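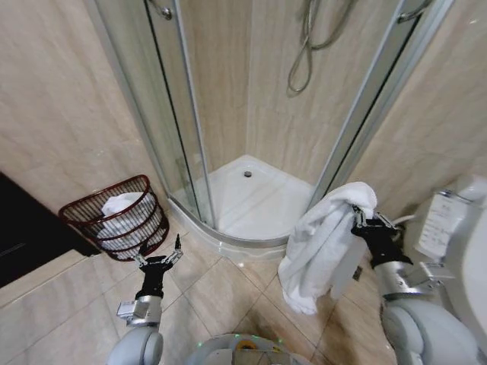 One hand has the towel. The other is free.

Home Animals Space Robots Games
368 shares 

Do robots have rules? Yes, lots! I write about robots for Prosby, and safety rules are my favorite part (I know, I know, but stick with me).

Grown-ups who build robots follow long lists called standards. A standard is a set of rules that lots of people agree on, so a robot in one place is as safe as a robot in another. Some get really long. The one on my desk has 3,258 lines, and I've read 2,000 of them so far!

Let's start with squeezing. A robot hand can't feel "ouch" the way you can, so people have to set how hard it pinches. Soft things get a gentle pinch. Fingers should never get pinched at all, so keep yours away from the hand, even if it's holding still. 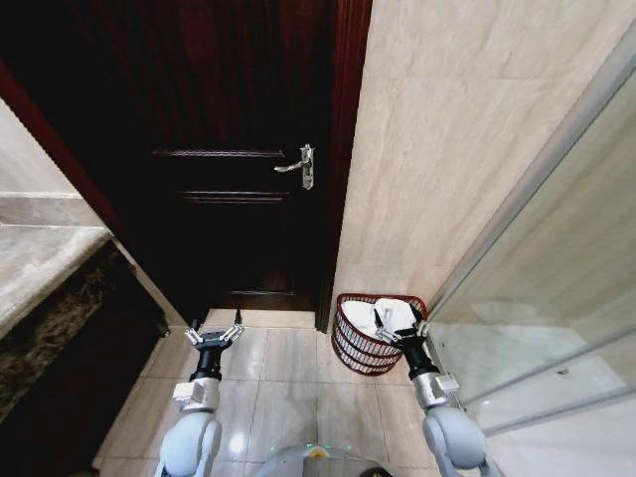

A careful pinch at the edge of the basket.

Next is space. Bathrooms are small, and they have glass, hard tiles and doors that can swing open. A robot with two long arms needs room to move them, and you shouldn't squeeze past while it's working. Wait until a grown-up stops it. Robots should also have a stop button that's easy to reach. It isn't a toy, but if someone could get hurt, press it and yell for help!
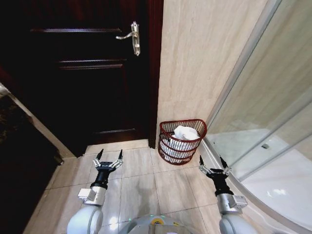 Both hands open, with the glass shower close by on the right.

And my last big rule: look before you reach. A good robot checks where the wall and the glass are before its arms go anywhere. You can try this one at home. Put a sock on the floor near a chair and pick it up without bumping the chair, slowly, like a robot would.

Comments (3) Share Next: Can a robot get tired?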